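Section 4: Folding and Storing Your Jerseys

If you've made it this far you already have the Ivomell drawer dividers snapped together (Section 3), so now comes the part I like best - getting the shirts in. I wrote this for the Clurby kit closet, where we keep 224 shirts, but it works just as well for one kid's dresser at home.

What you need

A flat surface wider than the shirt with the sleeves out. A kitchen table is fine.
The folding board from the box. If yours went missing, a stiff magazine does the job.
One divider tray per drawer.
A soft cloth for the table, and please do wipe it first! I once pressed a smear of jelly into a white away shirt and that was the end of that shirt.

Before you start

Make sure every shirt is completely dry. I mean the collar and the hem too, which stay damp long after the rest feels ready. Check the pockets on any shorts that came through with the same load. And take off your rings if you're folding the thin mesh kind, they snag like crazy.

CAUTION: Don't iron over a printed badge or number. If there are creases you can't live with, turn the shirt inside out, lay a towel over it and use the lowest setting.

4.1 Folding a jersey

1. Lay the shirt face down with the collar pointing away from you. Smooth it from the middle out to the sides with flat hands. Don't tug at the hem, it only makes the side seams wander.

2. Set the folding board in the middle of the back, with its top edge just under the collar.

3. Fold one side in over the board, then bring the sleeve straight back down along the fold. Do the other side the same way. The two sides can overlap a little, no harm done.

4. Slide the board out from the bottom. Go slow here. If you yank it, you get to do step 3 all over again (ask me how I know).

5. Bring the hem up to the collar, then fold once more if your drawer is a shallow one.

6. Turn the whole bundle over so the collar and the front are facing you. This is where you find out whether you were centered. With a plain shirt you can get away with a lot, but on a busy one, like a bright blue with white zigzags and yellow trim, I go by the collar. Get the point of the V in the middle and the pattern can do what it likes. 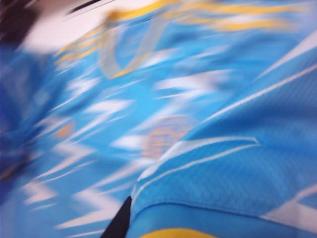

7. Stand the bundle in the tray with the folded edge up. You want to see a strip of color from every shirt when you open the drawer.

8. Keep going until the row is snug but you can still get a hand down between two shirts. If you have to push, start a new row.

NOTE: Slippery polyester likes to unroll itself. Put the first shirt against the end wall of the tray and lean the rest on it. With a half-empty row, move the sliding divider up close - otherwise the whole lot slumps over by morning.

4.2 Sorting the drawer

I sort by color first and size second. My sister club over in Nedley does it the other way around and they seem happy, so pick one and stick with it. Small sizes go at the front in ours, mostly so the little ones can reach.

Long sleeves get their own tray. I tried mixing them in and the rows came out lumpy.

4.3 If something looks wrong

The bundle is fatter on one side: one sleeve is probably bunched up inside. Open it back to step 3 and lay the sleeve flat.

The badge has a crease through it: move the board up a bit or skip the second fold in step 5. Big round badges need the extra room.

The drawer won't close: you have the tall trays (part 342) in a shallow drawer. Swap them for the low ones, part 49. The Kincaid dresser takes the low ones in the top two drawers and the tall ones everywhere else.

The shirts smell musty: take them all out, air them overnight and leave the drawer open too. Don't spray anything on the fabric, it can leave marks on the lighter colors.

For shorts and socks, go on to Section 5. You can put the folding board away, you won't need it for those.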